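Sorting Day at Skosmont: Report on Our Lab Visit
Rūta Petrauskas
Intro to Automation, field report 2

Our class went to the open day at Skosmont in December, and I picked their simulation lab for my report. I had expected big machines behind fences. Most of what I saw was on a screen, and I still came home with nine pages of notes and a head full of questions!

The lab works on sorting. Their project is called Selix, and the idea is that an arm learns to put things into the right bin without a person steering every move. Before any of it gets near real hardware, it runs in a simulated room. Margus Liepiņa led our group and started with the part I found the most fun, which was how the room gets built. The table, the shelf, the pictures on the wall, even the wood-block floor are all models somebody placed there. He said a plain empty background makes the program lazy. It needs to see the table with other stuff around it, the way a table in a real room would look.

The first demo was about approach height. The arm has to come down close enough to be useful and stay clear of the rim, and a few millimeters decide it. We stood at the monitor for a long time watching this one.
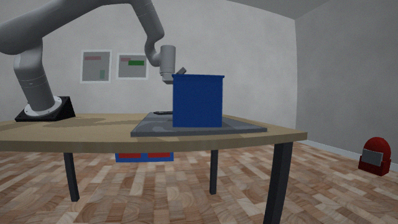
Fig. 1. The simulated arm with its gripper near the upper rim of the blue box.

Margus asked us how we would plan the path from the base to the box. My lab partner said a straight line, and I said the same thing (we were both wrong). An arm like this has joints that each swing through their own curve, so a straight line at the tip means all the joints have to change speed together. The planner is free to take a rounder route if that is easier on the joints, as long as nothing gets bumped on the way. He drew it on the whiteboard twice and the second time I got it.

Then came the numbers, which I wrote down carefully. The test set for the week of our visit was 500 runs. Of those, 259 finished clean on the first try, and 129 finished after the arm backed up and tried again. The rest were counted as failures. I worked it out on the bus and that leaves 112. I asked if that was disappointing and Margus said no, the failures are what they look at all day. Each one is saved and can be played back from any angle -- you can't do that with a real arm unless you set up a lot of cameras ahead of time.

The second demo used three bins in place of the single box. 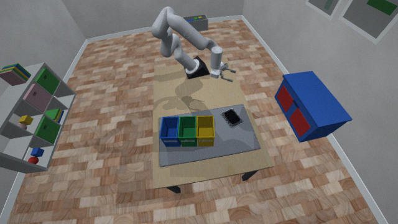
With three bins standing that close together, the choice of bin becomes part of the problem. If the gripper comes in at a bad angle it can lean over the neighbor, and an object let go a little early ends up in the wrong color. We talked about whether it would be easier to just spread the bins out. It would, but Margus said the people who will use Selix don't have wide tables, so the lab keeps the layout tight on purpose.

He also let us change one thing each and run it again. I moved the starting position of the arm. Someone else changed the light, and the shadows on the table shifted, and I had never thought about shadows as something a robot has to deal with. To a camera, a dark patch can look a lot like an object. They vary the light between runs so the program stops caring about it.

The last part was my favorite. We switched to the view from the gripper itself, and the whole job suddenly felt different. From across the room everything looks simple. From down there the fingers cover a good part of what you want to see, and you have to guess at the rest.

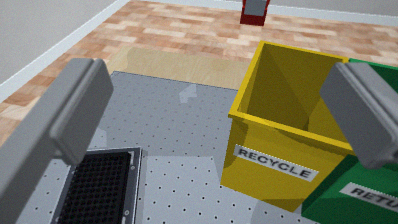 Fig. 3. View between the gripper fingers, with the "RECYCLE" label on the yellow bin.

I asked if the program reads the words on the labels. For now it goes by color and position, and reading is planned for a later version. I would love to see that one running.

What I want to follow up on: how they decide that a simulated run is close enough to a real one. Margus gave a short answer about comparing finger contact between the two, but we were out of time and the next group was already at the door. He offered to answer questions by email, so I am sending him mine this week.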